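April, bench notes, Cenedcombe tank room, started 7:40 am

Norbert wants the "feel fresher on nitrox" line on the April flyer. I said I'd look at whether we have anything to back it up. So far we don't. We have divers who pay extra for a blend, get told it will make them less tired, and then report being less tired. The Clelano leaflet has the same claim with a drawing of a sleeping otter beside it. No source on it anywhere. Noemi wrote to them and got the leaflet back as an attachment.

What we can do in house is small. Same training tank, same depth, same task (moving the weights along the bottom rail and back), one run on air and one on 34. The divers don't get told which, and neither does whoever hands out the score sheet. Zarmeena blends and keeps the key. She also has the only handwriting I can't read, so the key is safe from me.

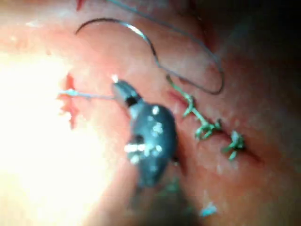
First problem is that the blind leaks. Cylinder 326 still has the green and yellow band on it, and two people said "oh, the good one" while carrying it to the edge. Those two sheets are out. Wrapped every cylinder in the old neoprene sleeves after that, which hides the band but makes the valve a nuisance to reach. Magdolna thinks people can taste the difference. I doubt it very much, but I've put the question on the sheet: "which gas did you have?" If they guess no better than a coin, that settles the tasting.

Second problem, the analyzer. The Yeon read 34 on the fill and 2 points lower on the same cylinder after lunch, nothing touched in between. Swapped the cell, recalibrated on air, back to 34. I don't trust it. From now on read twice, flow set the same, write both down even if you like one better. Irén says this is how we always did it. The log says otherwise. 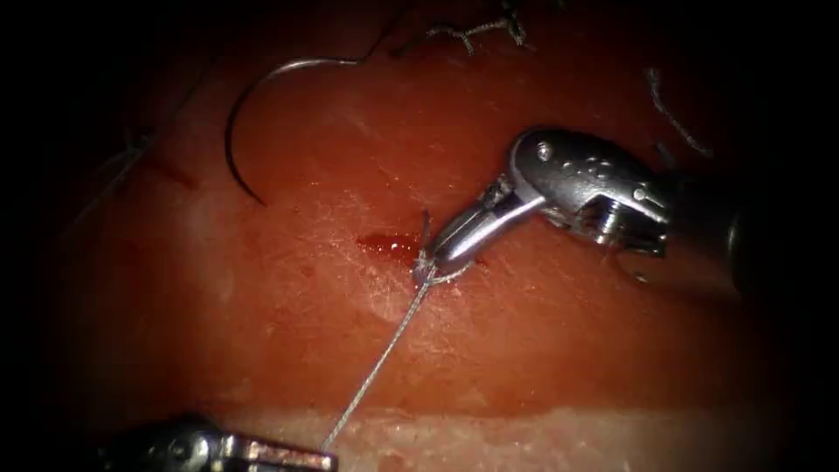
Sleeves again. They ride up when a diver kneels on the bottom, and the band shows at the foot of the cylinder. Tape comes off in the water. I've gone over to stitching the seam shut with cord, and my first lot of knots slid. What works is the arrangement in the shot here: the end of the thread held fast down at the bottom left, and a second tool at the knot itself with its tips closed and touching the surface. I do it with needle-nose pliers on the tail and forceps at the knot. Holding the tail in my teeth, as I did on the first sleeve, is not recommended with tank-room cord. Braided holds better than the smooth stuff, at least on the sleeves done so far. Ask me again when they've been through the chlorine for a month.

Scoring: a 0 to 100 line, the diver marks it in pencil, straight out of the water and again at bedtime. Norbert would like smiley faces. No.

Also no meditation at the bottom during runs. Lying still and breathing slowly would make anyone feel better, on any gas, and then we'd be measuring that.
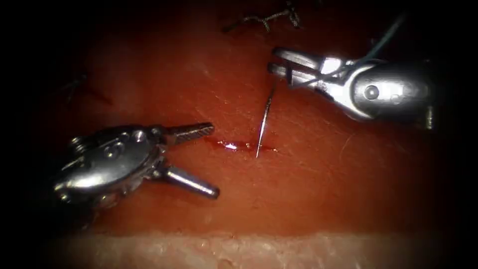

Two instruments at work on opposite sides, short cut near the center.

To do: third sleeve needs restitching at the boot. Cerico to quote for a new cell (last one was late and the invoice wasn't). Zarmeena to keep the key in her locker and out of the fill log. Flyer stays as it is, minus the line, until the sheets are in. Told Norbert. He has asked whether "may feel fresher" would be all right.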